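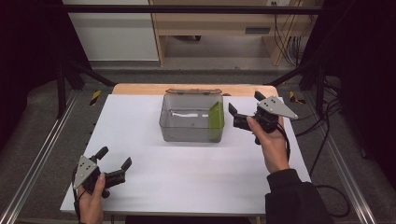

Opening. Hi everybody, thanks for coming back from coffee. Say who I am, say I work with Yuzhen Hou and Zorica Halilović at Trirkero, and say Zorica did most of the mechanical work so she gets the hard questions.

The talk is the grip comparison we ran in December. Two sets of fingers for the same hand-held gripper, one camera, one very boring list of objects. We called the old fingers Yao and the new ones Dristgate (Yuzhen picks the names, don't ask me). Yao has flat pads and a parallel stroke. Dristgate closes on a linkage, so the tips swing in a little as they come together.

Why hand-held? Quick version, because half the room does this already. I can try a new finger in the morning and have a couple hundred grasps by lunch, and I don't have to touch the arm controller once. If the fingers are bad, I find out with my own wrists. Pause here, somebody usually laughs.

The numbers. We did 200 tries per finger set on the soft stuff, and I threw out 17 of the 400 for tracking dropouts, so what you'll see on the chart is 383. Leave the chart up for a bit. Don't read it out loud!

Soft objects were the whole fight. Rigid blocks, fine, both sets pick those up all day. But take anything with a thin wall and some give to it – phone cases are my favorite, I must have handled these things in my sleep – and the flat pads squash the wall before they've got a hold of it. You feel it fold. With the linkage you can come in lower and get a tip on each side of the wall, and then it's a much calmer grasp.

Next slide. Let them look before talking. 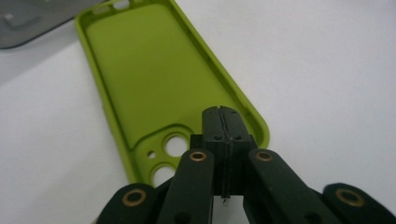
Wrist view over the green silicone case, camera cutout end toward the gripper.

Points to make on this one:

Look how much of the picture is gripper. The arms and the center block take up most of the lower half, and one of the lens holes in the case is partly hidden behind them. That's the price of the linkage and I'd like to be upfront about it. Yao blocks a lot less.

The brass bushings. People ask. We ran bare printed holes first and they got sloppy, and Zorica got tired of reprinting arms. They went in after Huiling Meng measured the play at 3000 cycles and sent us a very short email about it.

Black plastic on a white table is easy for the tracker, and bright green on white is easy too. Say clearly that we haven't tried a dark case on a dark table yet. Shaohua will bring it up if I don't, he always does.

Then the two-handed part. Some pulls out of a box just went better with a second gripper near the rim. My left hand is worse than my right, and it shows in the data, so if you copy our setup please have people swap sides halfway. We didn't, and I wish we had.

Camera question. Qiuyue Xie over in Jakutstead wants the camera moved up and back so the fingers cover less of the object. I'm tempted, but then the tips get small in the picture and that's the bit I care about most right at contact. We're going to print a taller bracket and try both. If anyone here has done this already, come find me, I'll buy you a sandwich.

Skip the calibration slide if it's past 3:40.

Last slide is the parts list and the finger files. Leave it up during questions, and repeat each question into the mic this time.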